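Moving the planner off the main loop

July 2018

I've spent most of the time since March on one part of Grater, the small program that decides where the arm goes next. It used to plan inside the control loop. A plan took 80 milliseconds on a good day, and for that long the loop did nothing else. The arm didn't stop, but it juddered at the start of each move.

The planner now runs as its own process and hands over finished paths through a queue. The loop only reads the next point. If the queue runs dry it holds position and logs a line. I ran 1,977 moves in the simulator with the new layout and got 194 dry-queue lines, nearly all of them on short hops between neighbouring compartments of a tray. The path was used up before the next one was ready.

I fixed most of those by planning 2 moves ahead. The catch is that the second plan can be wrong if the tray gets nudged in between, so each path now carries the tray position it was made for. If the latest position differs by too much, the path is thrown away and planned again. The limit sits in the config file and I'm still fiddling with it.

Next job is the log viewer, which still mixes up the two clocks.
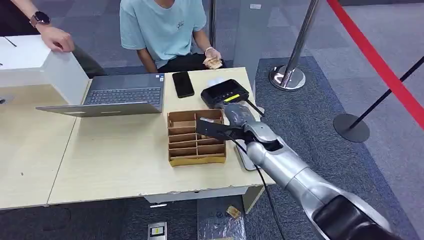

Why not just make the planner faster?

I tried that first and got a little out of it, but the slowest plans were still far too long to sit inside the loop.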